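Ticket 825: hand gripper closes crooked, drops the cloth
Project: student manipulation project, tabletop tidying
Opened by: Gintarė Raudsepp
Status: waiting on parts, workaround in use
Priority: medium (high if you ask me the night before the demo!)

What's going wrong

Hiya, me again. The hand-held gripper we're all sharing for the tidying task has started closing unevenly. The left finger gets to the middle first and then the right one sort of catches up with a little click. With the foam blocks you'd hardly notice, but with anything floppy it's hopeless: the cloth gets nudged sideways before both fingers have hold of it, and half the time I come up with nothing. I did a full batch of 300 grabs over the last few sessions and only 84 of the cloth ones were any good, so something's clearly off.

It was fine in July. The only thing that's changed since then (that I know of) is that Team Cikberg had it apart to swap the springs.

What I've tried so far

Restarted the logging program. No change, but I always do that first so it's in here.

Re-ran the zero routine in Deverum with the fingers shut. It passes every time, which is annoying, as it means the software thinks both sides are closed when I can feel that one of them isn't quite there.

Swapped the trigger spring back to the old one. A bit stiffer, same click.

Wiped down all the pivots with a dry cloth and worked the fingers open and shut for a few minutes. It felt smoother for one session and then went back to how it was.

Update, 4.40 pm

Had a reply from the Clinda help desk (thank you, whoever you are). They asked me to check whether the click comes from the finger joint or from further down the arm. I held each side in turn and squeezed slowly, and I'm fairly sure it's the lower pivot on the right. There's a tiny bit of play if you wiggle it, and none at all on the left one. They also asked for the reading at full close: it says 94 on the right and a clean 100 on the left, so that fits.

They're putting a new set of bushings in the post to the Liepiņa lab, care of me. Please don't let them vanish into the big drawer!

Update, next morning
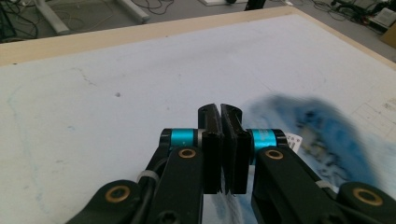 The closing test is the bit I wanted to get written down properly, so the next person does it the same way. Squeeze slowly over the bare table with nothing in the fingers, hold it shut, and look down the gap between the two black pads. You want a thin straight line between them, and that's more or less what I've got, apart from a faint bit of light near the top ends where the scuffs are. I'd been blaming that gap for everything, but I put a strip of paper in it and it grips fine lower down, so I'm leaving the pads alone for now. Do your check before you reach for the cloth, and keep your wrist still while you're at it (I'm terrible for this).

Workaround until the parts come: close more slowly than feels natural, and go in with the cloth a touch to the right of centre so the late finger has less far to push. I got a much better run that way, although it does make each go longer and my thumb is complaining.

Still to do

Fit the new bushings, both sides, even though the left feels fine.
Redo the zero routine afterwards and post the readings here.
Ask Cikberg which way round the washers went when they put it back together. I've messaged twice.
Mark my bad cloth grabs in the log so they don't end up in the training set. I'll do those tonight.

Leaving this open. If you use the gripper before I'm back in, please add a line saying whether you heard the click.

Gintarė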